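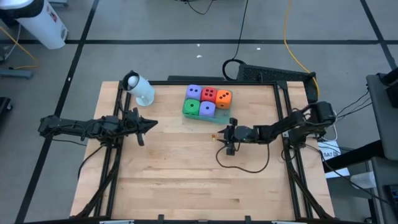
So I've signed up for the February letter thing again. If you weren't reading this blog last year, the idea is that you write a proper letter, on paper, with a stamp, for every day the post goes out. I managed 2 last time and then got a cold and sulked. This year I've bought the stamps in advance, a whole wodge of them, so my own meanness with money should keep me going.

It's the 5th February as I type and I'm bang up to date, which has surprised everyone in this house, me included!

The first one went to Hae-won Hwang, who I shared a flat with when we were both skint and living over the dry cleaner's in Stinton. We've messaged each other for years, mostly photos of our dinners, and I thought I'd have nothing to say to her in a letter because she already knows it all. Four sides! I told her about the row over the hedge, and Mum's hip, and a dream I had where we were back in that kitchen trying to light the oven. You'd never put a dream in a text message. You can't really, it'd look as if you'd gone funny.

My handwriting is a disgrace, by the way. It starts off quite neat and by the second page it's sliding downhill like it's had a drink. I dug out my old fountain pen, which leaked all over my thumb, so I've gone back to a biro and I don't care who knows it. Ewan Rankin left a comment last week asking what paper I use. Ewan, it's the pad from the corner shop, the one with the faint blue lines. I did look at the fancy stuff in Dremach when we were over there for the dentist, lovely thick cream sheets with a rough edge, and then I looked at the price and put them back.

The one I've been putting off is Auntie Mwanahawa (Mwanahawa Kashindye to the postman). She isn't my real auntie, she lived next door when I was small and taught me to make chapati and to cheat at cards. She's 1,000 times better at letters than me. I've got 33 of hers in a biscuit tin, some of them from when I was at college, and last night I sat on the stairs and read the lot instead of writing back. She always starts with the weather and then halfway down, no warning, she'll say something about her brother that makes you have to stop for a minute. Then it's back to the price of onions.

I'd forgotten how much she asks in them. Did the boots get mended, is the landlord still horrible, have you rung your sister. I don't think I answered half of it. I've made a start tonight, and I'm going to go through the last one properly and answer every single question, even the boots.

Still on my list: Emmanuel at my old work, who has just moved and must be sick of getting nothing but bills, and my cousin Subira, who says she'll only write back if I put a teabag in hers. Do they let you post teabags? I'm going to risk it.

If you want one, email me your address and I'll add you to the pile. I can't promise anything interesting. It'll probably be the hedge.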